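Toltport Knife and Tool List
Subject: Re: Kitchen knives, edge life and stone grit

> I have two carbon steel cleavers and a set of stainless knives that all
> seem to go dull within a fortnight. I sharpen on the 3000 stone because
> that is what the booklet recommends. Is the steel poor, or should I be
> finishing finer? They are kept in a block, edge down. Board is glass.

Replying below the quote, as the list prefers.

There are four separate questions in your message and I would take the board first. Glass is harder than any kitchen steel. Each stroke that reaches the board rolls or flattens the edge at the point of contact, and no finish on the stone will survive it. Change to end-grain wood or soft polyethylene before you spend money on anything else. If you change the stone and the board together you will not know which of them helped.

On grit: 3000 is a finishing stone. It will refine an edge that already exists, but it removes steel too slowly to set a new bevel on one that has been flattened. Start at 1000 or coarser and stay there until you can feel a burr along the full length of one side. Turn the knife over and repeat. Only then move to the 3000, with lighter pressure, until the burr cannot be felt on either side. Most of the dull knives I am asked to look at have been polished on a fine stone for months and have never had a burr raised on them at all. The shoulder of the bevel is bright and the edge itself has not been touched.

If the stone is dished, flatten it first. Draw a pencil grid across the face and rub it on a flat plate until the grid has gone. A hollow stone rounds the edge over at both ends of the stroke. The older Zeltari stones are soft and need this nearly every session. The Salgado ones hold their shape longer but load up with swarf and want more water.

On angle: the set of stainless knives was probably ground somewhere near 17 degrees a side. That is a fair figure for thin slicing knives. For a cleaver it depends on the work. A vegetable cleaver is thin behind the edge and can be taken to the same angle. A bone cleaver is a different tool and should be left a good deal blunter, or the edge will chip. You do not say which kind yours are. Measure the thickness a few millimetres above the edge and post the figure.

Carbon steel also needs drying straight after use. Fine rust at the very edge feels the same as wear, and acid from onions or citrus is enough to start it. Wipe, dry, and leave out on the side for a few minutes before putting away. A thin smear of food-safe mineral oil is sufficient for storage over a longer period.

Storage is the last of the four. A block with vertical slots puts the whole weight of the knife on its edge every time it goes in or comes out, if the knife is pushed straight down. Lead with the spine against the back of the slot and lower the edge side last. Blocks with horizontal slots avoid the question. Broad blades are the awkward case, as few blocks have a slot deep enough for them, and I keep mine in a card sleeve in the drawer. A magnetic rack is acceptable provided the spine touches first and the blade is then rolled flat. The reverse when removing it.

For the test, use newsprint. A sound edge should pass through without catching from heel to tip. Mark any point where it catches with a felt pen on the side of the blade, and work that section again on the coarser stone. Shaving hair from the arm tells you about one short length of the edge and nothing more.

The note on grit progression in the Kirton handout, page two, still has the soaking times wrong. Splash-and-go stones must not be left in water overnight. I lost one that way; it cracked across when it dried out.
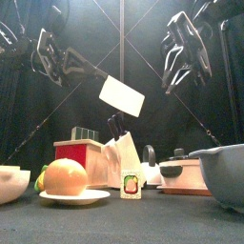
Toy cleaver over the knife block, and again below.

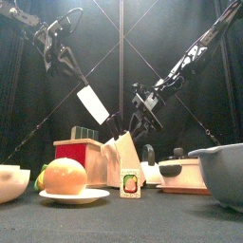 Toltport Knife and Tool List, Issue 200, p. 3

One further point on steels. A ribbed steel will tear up a fine edge. Use a smooth or ceramic rod, two or three light strokes a side, at the same angle as the bevel, and go back to the stone when the rod stops having any effect.

Last updated: August
Contact the list owner | Copyright remains with the individual posters | Back to top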